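4.2 Claim files and coding

The files came from the closed-claim archive of Traler, a regional liability carrier that writes premises coverage for restaurants, cafeterias and banquet halls. We began with 782 closed claims in which a guest or a worker alleged bodily injury during food service. Claims were dropped if the file held no signed statement from the injured person, or if the matter was transferred to another carrier before a reserve was set. That left 566 files for coding.

Each file was read by two coders, both of whom had finished at least one year of law school. They recorded the theory of liability pleaded, the defenses raised, whether a comparative fault reduction was argued, and the stage at which the claim closed. Disagreements went to a third reader. Where the complaint pleaded both general negligence and a failure to warn, the file was coded under both headings, so the totals in the tables that follow do not sum to 566.

We treated notice as its own variable. In a premises case the plaintiff usually has to show that the owner knew of the hazard or should have found it by reasonable inspection. Files from the Hotine district contained inspection logs more often than those from Andau, where logs were kept only at the larger sites. We did not treat a missing log as proof that no inspection was made. Coders marked it as "not shown" and moved on to the statements.

Comparative fault was harder to code. Adjusters often wrote that the claimant "should have seen" a spill or a loose floor mat without assigning a percentage. When no percentage was given, we coded the defense as raised but left the share blank. In 17 files the share changed between the first report and the closing memo, and we used the later number.

Burn and tray-handling claims were kept apart from slip and fall claims because the duty questions differ. A server who sets down a heavy tray within reach of a guest raises a question about the manner of service, while a wet floor raises a question about the condition of the property. The coding manual was adapted from the one used in the Onuoha pilot, with 10 items removed that applied only to retail stores.
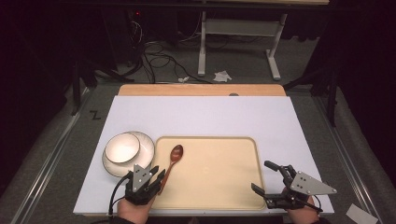 Figure 3. Tray with wooden spoon, beside a plate and bowl.

Settlement amounts were coded as paid, without adjustment for attorney fees or medical liens. Files closed without payment were kept in the sample and coded as zero. Section 4.3 reports the share of claims in each group that closed before suit was filed, followed by those that closed after the first deposition.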